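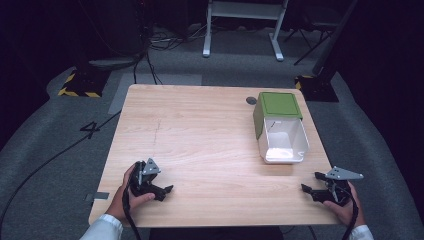
Station 4 with both hand grippers and the green-and-white drawer box on the table.

Progress report to the Trornell fund: equipment planning, second stage

Hello again from the Okenano workshop. You asked for a shorter report this time and more about where the money is heading, so I'm skipping the history and going straight to equipment.

The short version is that we've settled on the hand-held grippers as our main way of recording tasks, and I'd like to put most of the remaining equipment money there. A person holds one in each hand and does the job at a table, and later we use those recordings to train the arms. We'd still buy arms, just fewer and later than I had in the first plan. I know that's a change from what you approved, so let me walk you through it.

When I wrote the original budget I assumed we'd be steering the arms remotely for nearly every recording. We tried it for most of the spring and it was slow going. New people needed days before they could open a drawer without knocking the whole thing sideways (I was one of them!), and every time an arm was down for service, recording stopped. With the grippers a new person is usually doing decent work by the end of the first afternoon. The recordings do need more cleaning up afterward, and I've put time for that into the plan.

What we have now is 5 pairs of grippers, all from Trurken, and I'm asking to bring that up to 7 pairs. The two extra would be spares at first. When a pair goes back for repair we lose that station until it comes home, and in March that happened twice in the same week. I'd much prefer to have a pair sitting on the shelf.

Cables are the other thing. The pairs we own are wired, and the cables come off the near side of the table where people's knees are. It works, but everybody gets tangled sooner or later, and the long runs across the carpet bother me more than the ones at the table. I got a price from Trurken for the wireless version and it's well above what I can justify this year. So my proposal is plain: floor channels for the long runs, clips under the table edges, and a better supply of replacement cables. The whole cable package comes to $1,000, and it's the line I'd fight hardest for if you need to trim.

Tables and stands are in good shape. The tops are showing some wear (there's a mark running down the one at station 4) but I don't see any reason to replace a table over that, and the money I had set aside for new ones can move over to the grippers. The striped bases under the stands can stay as they are too.

On props, we've been using small household things, mainly boxes with drawers and lids. They're cheap and I'd like to buy more of them in more shapes. The list has 13 kinds on it, and I want at least two of each so we aren't stuck when something cracks. One request on the paperwork side: could small props be bought without a separate approval form for each order? Filling out a form for a plastic box takes longer than going out and getting the box.

Now the arms. Pelupessy sent us a quote for a matched pair and it's good through the end of the quarter. My suggestion is to order one pair now and hold the second until we've seen how well the gripper recordings carry over. If they carry over badly, we'll need that second pair for remote steering after all, and the money will still be there. Delivery is the part I'm least sure of – their first answer and their second answer didn't match, and I've asked for the date in writing.

What I need from you:

Approval to move the table money to the grippers
A yes or no on the cable package
A yes or no on ordering the first pair of arms before the quote runs out

If it's easier to talk it through, I'm at the workshop all day Thursday and can have the full price sheet open. The updated spreadsheet is in the shared folder, with the lines I've changed marked in yellow.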